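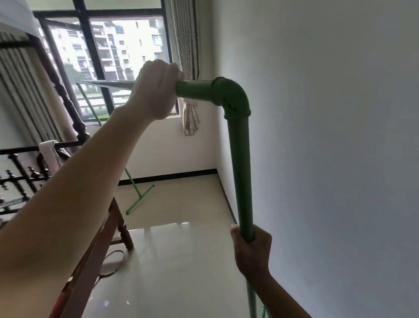
Mihret Berhe wondered, after reading our last report, whether a frame made of pipe could ever be stiff enough to carry a moving robot, and whether we wouldn't do better to spend the money on proper metal rail from the start. It was a fair thing to ask and we have thought about it a good deal since, so we'd like to begin there and let the rest of the news follow on behind.

The short answer is that pipe alone is not stiff enough over the full width, and we were a bit too cheerful in saying it would be. The longer answer is that it doesn't have to be. Lemma, as you'll remember, is meant to hang over an ordinary table and pass things along it - a cup, a pill box, the television remote - for somebody who can't easily reach. The only part that needs to be truly straight is the bit the carriage runs on. Everything else is legs and bracing, and for that the green pipe with its elbow fittings is doing very nicely. You can put a corner together by hand in the living room, decide you don't like it, pull it apart and try it another way, all before the kettle has boiled. We've done that more often than we'd care to admit to the people paying for it!

So the plan now is a mixed frame. The green pipe makes the corners and the main lengths, the thinner grey pipe carries on from it where we need a light extension, and a short run of metal rail will be fixed along the top for the carriage. We priced the rail in May and it comes out a good deal cheaper than the all-metal frame in our first application, mostly because the fancy corner brackets have gone from the list.

Where the money stands

Of the grant from the Duvico small makers' fund, we have spent £2,091 so far. The motors and their drivers took the largest share, then the pipe and fittings, then the control board, and after that a long tail of screws, cable, connectors and postage. We had hoped to keep the postage down by ordering everything in one go, but the first fittings we chose were a poor match for the pipe and had to go back, and the replacements came from a different supplier. The receipts are all in the shared folder, with a note against the returned order so that you don't think we've charged you twice.

The frame

The build has moved out of the Zirnness workshop for the time being. The workshop is a lovely place to saw and drill, but the benches are fixed to the walls and you can't stand a tall frame up between them, let alone walk round it. At home we have a tiled floor and a big window, so we can see what we're doing, and we can leave things where they are overnight. The tiles are a mixed blessing. They show up straight away when a foot isn't sitting flat, but they are slippery under bare pipe ends, and we will need rubber feet on everything before any motor is switched on.

The T-shaped foot is the shape we've settled on for the supports. We began with plain uprights and a cross brace, and the brace got in the way of knees and chairs, as Mihret pointed out the very first time she sat down at it. The T gives a wider stance and leaves the space under the table alone. We may still lengthen the short bar if the sway test goes badly.

Dry fitting comes first, then marking, then gluing, and we have made ourselves a firm rule that no joint gets glued until the whole frame has stood together with the carriage's weight hung from it. One early corner was glued on a hopeful afternoon and is now a very sturdy hook in the hallway.

The carriage and the control side

The carriage itself is further along than the frame. It runs back and forth on a test length of rail at the workshop, stops where it's told to and comes home when the button is pressed. It will lift 19 ounces, enough for a mug of tea with a bit to spare, although we haven't yet trusted it with actual tea.

The control program, which we have been calling Villo, now has a slow mode. This came out of a visit from two of the people who have kindly offered to try the finished thing. Both found the normal speed a little alarming when it came towards them, and asked if it could set off gently. It can, and it does, and we now think the gentle start should be how it behaves every time. The big stop button works and cuts the power to the motors directly, without asking the program's permission first.

What has gone less well

We are seven weeks behind the timetable in the application. Part of that was the returned fittings and part was illness, but a fair slice was plain optimism about how long it takes to get two pipes to meet squarely when you're holding one in each hand. We are going to make a simple corner jig out of scrap board, and should have made it at the beginning.

The cable run is also unsolved. At present the cable to the carriage trails, and it will catch on something sooner or later. We've looked at feeding it along the inside of the pipe, and at a coiled lead like the ones on old telephones. The coil is winning, chiefly for being easy to replace.

What comes next

The corner jig, then the frame stood up dry with weights hung from it, then the sway test with somebody leaning on the table the way people really do. If it passes we'll glue up and bring the carriage over from Zirnness. We would be very glad if someone from the fund could come and have a go at that stage, and there will certainly be tea, carried by hand if need be.

We'd also like to ask whether the money set aside for metal brackets may be moved over to the rail and the rubber feet. The total stays the same, and the revised sheet is in the folder beside the receipts.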